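4. Place card favours and what guests do with them

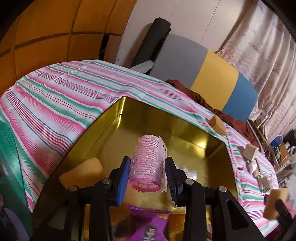

Figure 3. Hair roller above a gold-coloured tray.

What happens to a wedding favour once the guests have gone home? In our sample most favours left the venue with the guest, but fewer than half were still in the house by the following August, and the ones that stayed were mainly those with a use at the table or in the kitchen.

We reached this through a postal survey of 2,000 guests at weddings held in and near Nultham. Names came from couples who had ordered place card favours through Cadbridge, a stationery supplier, and who agreed to pass on their guest lists. In all, 248 forms were too incomplete to use and were left out. The form had 9 questions and could be filled in over a cup of tea.

Guests were asked first whether the favour had carried their own name. Where it had, they were more likely to take it home, and this held for both family and friends. It made much less difference to whether they kept it. Several wrote in the margin that they had felt rude leaving behind something with their name on it, and had put it in a drawer. Laing (Beathag Laing, in her earlier study of table settings) reports the same thing for printed menus.

Printed verse had a weaker effect than we expected. Guests could usually say that there had been a poem on the card, but very few could recall a line of it. Older guests did slightly better. Couples, when asked separately, rated the verse as the part they had spent longest choosing.

The type of favour mattered more. Small bells were rung during the meal and then often left on the table, while sweets were eaten on the night. Candles were taken home and burned. Visser found a similar order in a smaller group, although that work did not separate day guests from evening guests, and evening guests are often given nothing at all.

Cost was harder to study. Only couples knew what had been paid, and some could give no more than a total for all table items together. Roughly 1,000 guests offered a guess at the price of their favour. These guesses ran well above the true figure for anything boxed and close to it for anything in a net bag. The Skindia boxes, used by many of the couples, were guessed highest of all. We return to packaging in Section 5, where the forms from couples are set beside those from their guests.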